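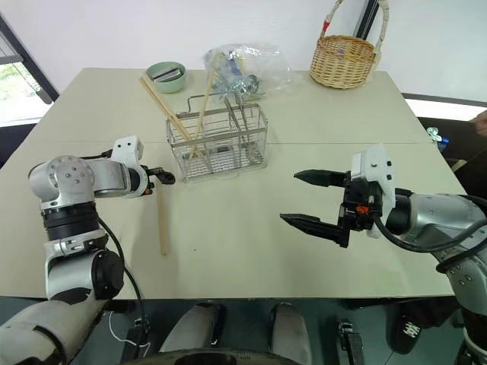
April, notebook, co-op ledger work. Started on the savings and loan module for the Wandness staff society this morning. The old sheet charges interest on the opening balance each month and ours charges on the reducing balance, so the two won't agree until we settle which one their bylaws mean. Printed both schedules and laid them out on the big cream table, one set on each side of the seam, old on the far side and new on the near side. Much easier than flipping between windows. The first mismatch is in month two, as expected, and it grows from there.

Read the bylaws again after that. Section on loans says "interest on the amount outstanding," which I take as reducing balance. The section on arrears uses different wording and could be read either way. Sent a note to the Wandness office asking which they apply. No answer yet.

Test case for now: loan of 3,000 over 24 months, first deduction at the end of the month after payout. Our schedule closes to zero on the last line. The old sheet leaves a small credit, and it looks like they have been moving that into the member's ordinary savings by hand. Need to ask if they want to keep doing that. If yes, it should be a posting with its own code so it shows up on the statement.
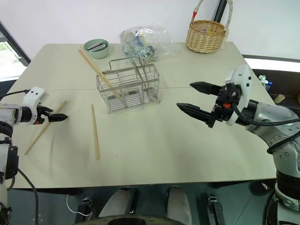
Second job was the import of member records from Cadar. 11 records rejected. Most are members who left and rejoined, so the same staff number shows up twice with two share accounts. Cadar lets that through and Erulura doesn't. Two choices: merge the accounts before import, or add a suffix to the closed one. I prefer the suffix — it keeps the old dividend history readable. Left the rejected rows in the holding file, nothing deleted.

Dividend run tried at 4 pm on the copy, not on live. Rounding is per member now, and the leftover cents go to the reserve line. Total agrees with the trial balance.

Rezaei branch still sends its deductions on paper. Keyed in 10 slips to see how long it takes. Slow, mainly because the share and savings amounts sit in the opposite order to our entry screen. Swapping the two fields for that branch would be a small change.

To do:
Chase Wandness on arrears wording
Suffix script for the duplicate staff numbers, then rerun the import
Posting code for closing credits
Swap field order for Rezaei
Back up the holding file before touching it again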